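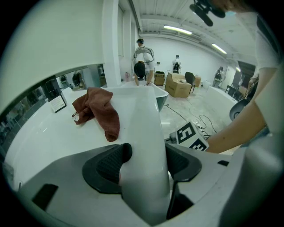
2 min read

Forearm

The forearm is the part of the upper limb between the elbow and the wrist. In everyday speech the word "arm" often covers the whole limb, but in anatomy it means only the part above the elbow.

Bones

The forearm has two long bones, the radius on the thumb side and the ulna on the side of the little finger. A sheet of tough tissue, the interosseous membrane, joins them along most of their length. The ulna forms the main hinge with the upper arm bone, and its upper end is the bony point felt at the back of the elbow. The radius is wider at the wrist and carries most of the load passed up from the hand.

Movement

Turning the palm down is called pronation, and turning it up is called supination. During pronation the radius crosses over the ulna. The biceps, a muscle of the upper arm, is a strong supinator when the elbow is bent.

Muscles and nerves

The muscles on the front of the forearm mostly bend the wrist and fingers. Those on the back straighten them. Many of the muscles that move the fingers lie in the forearm — their long tendons run across the wrist into the hand. Three main nerves supply the region: the median, the ulnar and the radial.

Injury

Breaks of the lower radius are common after a fall on an outstretched hand. Tennis elbow affects the tendons where the extensor muscles attach, on the outer side of the elbow, and is often linked to repeated gripping.

See also: Elbow, Wrist, Carpal tunnel

Page last edited 16 November 2024 by Ebere Ekpo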